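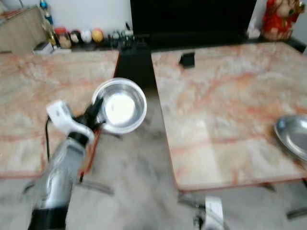 I don't trust marble furniture. I said so to Marion Hepburn when she asked me to look over the Chisholm flat, and I said it again when I saw the listing, which calls the main room "a harmony of natural stone." Listings say that kind of thing. I went on June 5, 2019, with low hopes and a notebook.

**The two tables.** Cream stone with rust and orange veining, set side by side with a gap between. They're close enough in color to pass for a pair. Whether they're real marble or one of the Trurasum look-alikes, I couldn't tell you, and neither could the agent. The legs underneath are thin metal, and I wouldn't want to shift one of these alone.

**The steel.** A round bowl with a rolled rim, and a plate over on the right-hand table. Plain, shiny, hard to break. On a stone top that's worth more to me than anything pretty. Marion says steel on marble is noisy at breakfast. She's probably right.

**The shelf and the TV.** Far too much screen for the wall, in my opinion. I liked the shelf under it better: little jars with red, tan, white and yellow lids, a tall bottle with a blue cap, and a red and gold figurine at the far end. 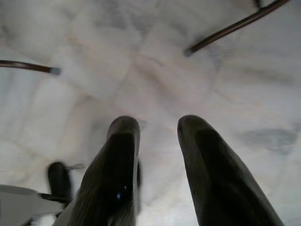

**The floor.** Pale, with soft gray clouding and a bit of beige, and the seams between the tiles are faint. The Condness brochure quotes 105 for the basic tile and 194 for the "select" grade, and I have yet to meet anyone who can tell the 2 apart once they're down. I'd take the cheap one and spend the difference on a rug.

Marion still wants the flat. I'd ask for the tables to be left out of the price.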